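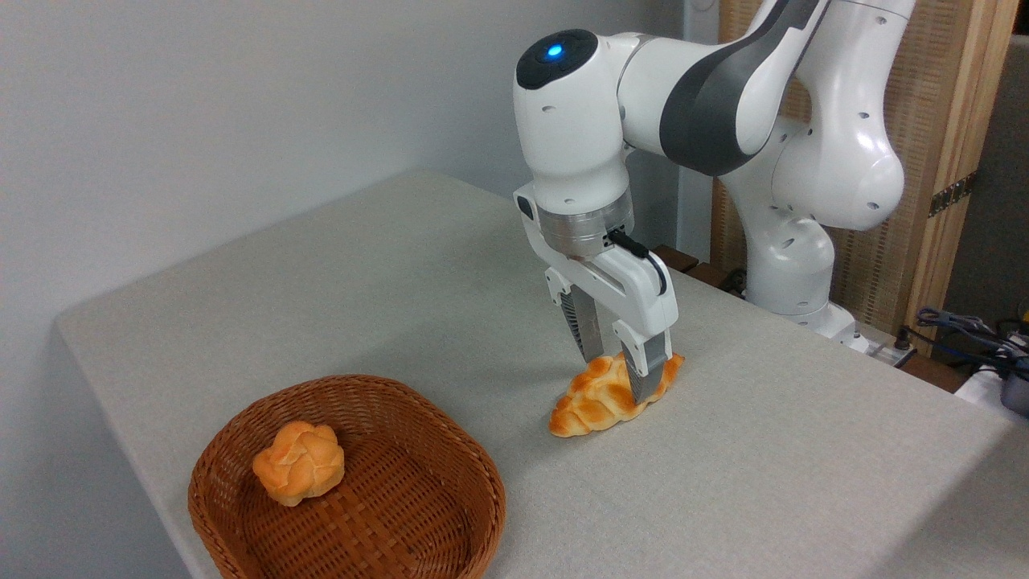
# Braided rolls for people with two hands and one afternoon

The bakery in Brarnasum where I used to buy these, Makowska, put its price up again in November, and I decided in a fit of principle that I would make my own. I have since spent far more on eggs than I ever spent at Makowska. The rolls are good, though, and I've made them often enough to have opinions.

The recipe makes twelve. It's a plain enriched dough, slightly sweet, with oil instead of butter, so the cousin who doesn't do dairy can't get out of visiting.

## What goes in

- 640 g all-purpose flour (I use Matonberg, which is what the co-op stocks)
- 250 g lukewarm water
- 2 large eggs, 100 g out of the shell
- 60 g neutral oil
- 38 g honey
- 11 g fine salt
- 7 g instant yeast

Plus one more egg for the wash, and poppy or sesame seeds if you like finding them in your keyboard.

You'll notice it's in grams. I tried writing it in cups and got three different doughs out of the same measuring cup. A kitchen scale costs less than a bag of decent coffee. Mine is a Tikero with a dead button and it has never let me down on anything but the button.

## Mixing

Stir the honey into the water, then the yeast, the oil and the eggs. Add the flour and the salt on top. Mix with a spoon until it turns into something you'd be embarrassed to show a guest, then cover the bowl and walk away for 20 minutes. The flour does a good part of the work while you're gone.

Come back and knead for eight minutes by hand, or five in a mixer on low. The dough should be smooth and a bit tacky. It shouldn't stick to a clean, dry finger for more than a second. If it does, give it two more minutes of kneading before you reach for the flour. People who add flour early get rolls with the texture of a church cushion. I was one of them for a whole winter.

There's a thread on a baking forum, nearly 3000 words long, on whether you can properly judge this kind of dough by stretching it into a see-through film. I read all of it. Knead until it's smooth.

## First rise

Oil the bowl, put the dough back, cover it, and leave it until it has doubled. In my kitchen that's an hour and a half in summer and most of a hockey game plus overtime in January. Go by the dough.

Or put it in the fridge overnight. Cold dough is firmer and much easier to roll into strands, and it means you can do all the sticky business the day before and arrive at the braiding stage looking like someone who has their life in order.

## Dividing

If your scale and your arithmetic both work, you should have 1106 g of dough, less whatever stayed on the bowl and your wrists. Cut twelve pieces at 90 g each. There will be a small scrap left over. Bake it as it is and call it quality control.

Cut each piece into three. Shape all the thirds into short fat logs first, cover them with a tea towel and give them ten minutes. This matters more than anything else on the page. Dough that hasn't rested will spring back every time you roll it, and you'll end up leaning on it, and swearing, and it will still be the same length.

## Rolling the strands

No flour on the counter. A strand needs a little grip or it just skids back and forth under your palms. If it's skidding, wipe the counter with a barely damp cloth.

Start with your hands together in the middle and roll outward as they move apart. Aim for 18 cm, slightly thinner at the ends than in the centre. If one strand comes up short, set it aside and do another. It'll be more cooperative when you get back to it.

Dust the finished strands very lightly with flour before you braid. A light coat keeps the lines of the plait distinct in the oven. Skip it and the strands can melt together, and you've made an oval bun with a complicated history.

## Braiding

Lay three strands side by side and pinch the tops together. Right over the middle, left over the middle, right over the middle, until you run out. Anyone who has ever done a kid's hair before a school concert knows the motion, and dough at least doesn't complain.

Keep it loose. A tight braid has nowhere to go and will split along the side as it bakes. Pinch the ends, tuck both under, and give the whole thing a gentle nudge from each end to plump it up. 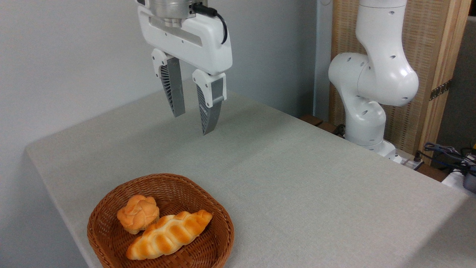 Hidayah Osman wrote in to disagree with me about starting at the top. She begins every roll in the middle, braids down to one end, turns it around and braids the other half, and says her rolls come out even while everyone else's look like a carrot. I tried it. She's right for anything the size of a loaf. On a small roll I lost track of which strand was which at the turn, twice, and one of them is best described as a knot. Try both.

## Second rise and wash

Set the rolls on two parchment-lined trays with plenty of room between them. Beat the extra egg with a teaspoon of water and a pinch of salt, and brush on a thin coat. Cover loosely and leave for 45 minutes or so. Poke one gently on the side: if the dent fills back slowly, they're ready. If it bounces straight out, wait.

Brush them a second time just before they go in. Two thin coats give you the colour and shine. One thick coat gives you scrambled egg in the creases.

## Baking

Heat the oven to 180 °C with a rack in the middle. Bake one tray at a time, 18 to 20 minutes, turning it around halfway. You want a deep golden colour on the ridges, with the creases still a bit paler. If the tops are racing ahead, lay a sheet of foil over them for the last five minutes.

Cool on a rack for at least 15 minutes. I know.

## Keeping them

They're at their best the same day and fine the next, and on day three they make very good French toast. They also freeze well: let them cool completely, bag them, and thaw on the counter for an hour before a few minutes in a low oven. Don't microwave them unless you plan to eat very quickly and in silence.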